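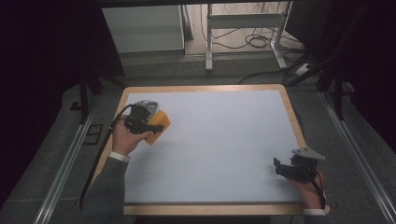

Orange sponge over the blue table top

From: Clekbridge list member
To: Clekbridge gift swap list
Date: December 21, 2021
Subject: Re: Gift ideas for brothers-in-law, dads, etc.

> I have two brothers-in-law and a father left to buy for and I am
> out of ideas. None of them will tell me what they want. Last year
> I gave all three of them socks. Limit is $85 each. Does anyone
> know if Dabbas still does the engraved pocket knives, and can
> they be picked up in the store?

Dabbas still has the knives but the engraving cutoff was earlier in December. You can buy one plain now and take it back in January to have the name put on. They charge $5 for that if you keep the receipt.

For the father, I would look at the Zotton flannel shirts. I bought one for my husband two years ago and he wears it most weekends. They run large in the shoulders, so go down a size if he is between sizes. The dark green hides stains better than the tan. 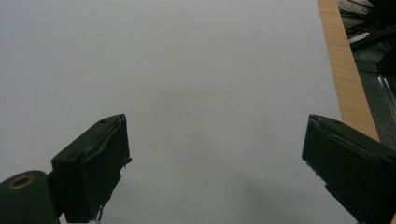 If either brother-in-law cooks, Dremden has a cast iron pan that comes in under your limit with the lid. It is heavy, so don't plan on mailing it. The Dremden store in Clekbridge had a stack of them by the registers when I went in. Parking was bad.

I would skip the shaving kits. I have given two and both ended up in a closet.

One more that went over well here was a jigsaw puzzle, the 2,000 piece kind. It sounds like a kid's gift but my brother had it on the dining table until spring. Check that he has a table he can give up.

On wrapping, I have plain brown paper left over and can leave a roll on the porch for you. Same house as the cookie swap, number 721. Write back to the list if you want it.

> Also is it rude to give a gift card this close to the day?

I don't think so. Put it in with some coffee or a bag of nuts so there is something to open.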